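Nuvik Collector Set-Up Guide
Section 4: Recording your first examples
6 min read

By now the arm should be bolted down, the wrist camera plugged in, and the Fiverik software open on your laptop. If any of that is still waiting, go back to Section 3 and take your time – the recorder will be right where you left it.

In this section you will record a batch of examples for the robot to learn from. Each example is one complete try at one small job, such as picking a crate off a shelf and setting it on a bench, with you guiding the arm by hand or with the controller. We ask for 780 good examples before the first training run. I know that sounds like a mountain, but it goes by faster than you'd think once you and the arm get used to each other, and you can spread it over as many sessions as you like.

1. Open the Sessions tab and choose New. Give the session a plain name that a coworker would understand next June.

2. Pick your job from the list, or type a new one. Keep it to a single short sentence. "Move one crate to the bench" is just right.

3. Send the arm to its home pose and open the gripper all the way. Check the live view from the wrist. Both fingers should show at the bottom, with plenty of room ahead of them.

Note: If the fingers fill half the view, the camera bracket has slipped. Loosen the 2 mm screw, tip the camera up a little, and tighten it again.

4. Press Record, wait for the tone, and do the job at a calm, steady pace. Try not to hurry the last few inches – those are the ones the robot studies hardest.

5. Press Stop, then mark the try Keep or Toss. A fumble that you recovered from nicely is well worth keeping. A try where you bumped the shelf and gave up should go.

6. After every 39 examples, change something small. Start from a different spot, turn the arm a bit, or reach for a different crate. A robot that has only ever seen one starting place will be quite lost anywhere else.

CAUTION: Keep your free hand out of the gripper while the Record light is on. The fingers close quickly and don't know you're there.
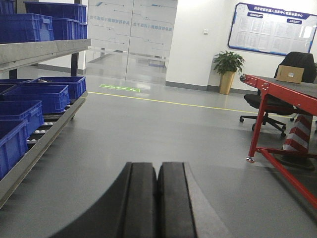
Urho Oksanen

A starting view like this one, with the gripper open and blue crates on the shelving to the left, gives the system plenty to hold on to. Leave the everyday things in the room where they live, too. The office chair and the potted plant are welcome to stay, and you needn't tidy the bench before a session.

7. Watch for glare on a glossy floor. Soft patches of ceiling light are fine, but if the view turns white when the arm swings, lower the Exposure slider one notch and record that try again.

8. When you finish for the day, press Save and Close and leave the laptop on until the green bar fills. One drive holds up to 3000 examples.

Note: Please don't rename the saved folders by hand. Section 5 looks for them by their original names.

14 shares | 3 comments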